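The year I learnt to make soup for more than one

I have been meaning to write this since November, when the clocks had gone back and I'd finally got into the habit of cooking in the evening again. For years I'd been a toast person. Toast with cheese, toast with beans, toast with whatever was left in the jar. Then I moved to Brekimthorpe, and Samah Younis from two doors along came round with a pan of lentil soup and a bag of lemons, and I've been trying to catch up with her ever since.

It was a plain sort of soup. Red lentils, an onion, a carrot, cumin, and a great deal of lemon at the end. I ate it standing up, and then I sat down and ate the rest of it, and the next morning I took the pan back washed and asked her how it was done. She laughed and said her husband Abdelghani made it and she only did the carrying. So it was Abdelghani who taught me, over the garden wall mostly, with a lot of waving of the hands and no measurements at all.
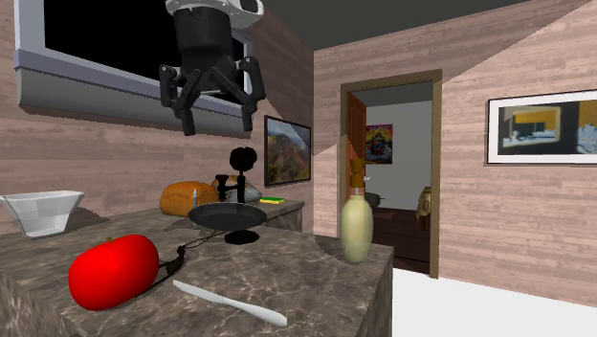

My first go was terrible, I should say. I'd put the cumin in at the end, so it tasted of dust, and I hadn't rinsed the lentils, so the whole thing frothed up and went over the hob. Abdelghani was very kind about it. He had a spoonful, thought for a while, and said it was a good colour.

The second was better, and by the fourth or fifth I'd stopped looking at the scrap of paper. What I do now is soften the onion slowly in more oil than feels sensible, put the cumin in with it for a minute, then the carrot, then the lentils and the water. Salt goes in late. The lemon goes in later still, off the heat, and I keep a half back for anybody who wants more (it's usually me).

Once you have one soup you start wanting others. My old friend Markos grew up on Kos, and he has strong views about chickpeas, which he sent me in a very long letter. You soak them overnight, you put them in a low oven with onions and bay and oil, and you leave them alone until the morning. I couldn't leave them alone. I got up at 2 in the night to have a look, and then of course I was wide awake in the kitchen in my dressing gown, eating hot chickpeas off a spoon and feeling very pleased with myself. They weren't quite done. By breakfast they were, and I had them with bread and a bit of raw onion, and didn't want lunch.

Then there's the bean one, which comes from Mohcine, who I used to work with at Hollgate. His is thick enough to stand a spoon in, all garlic and paprika and dried broad beans, with oil poured over the top in a proper puddle. It's a winter breakfast really, but I have it for supper. I can only get the split beans from the shop in Gerkent, and the 47 bus takes its time getting there, so I buy several bags and carry them home on my lap like a baby.

I've found that soup is very hard to make for one. You can halve everything and you still end up with a potful, so it has to go somewhere. Mine goes over the wall to the Younises, and up the hill to Junaid Lodhi, who had his knee done in the autumn and was living on biscuits. He likes it with a lot of black pepper, and he always returns the tub with something in it – a few tomatoes, some dates, once a single enormous pear.
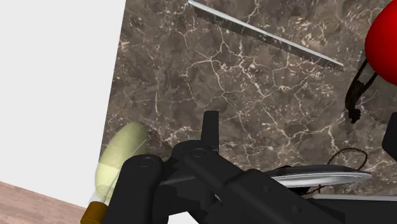
What I'd tell a fellow toast person

Start with the lentils. They're cheap, they don't need soaking, and they'll forgive you nearly anything except the cumin business. Buy more lemons than you think you want. Get some tubs with lids that fit, and don't mind too much about getting the same ones back, as mine have been all round the street by now and I've ended up with nicer ones than I bought.

I'm having a go at a barley soup next, with mushrooms, if I can find a recipe that doesn't take all day. If you've got one, do leave it in the comments, and tell me who you had it from.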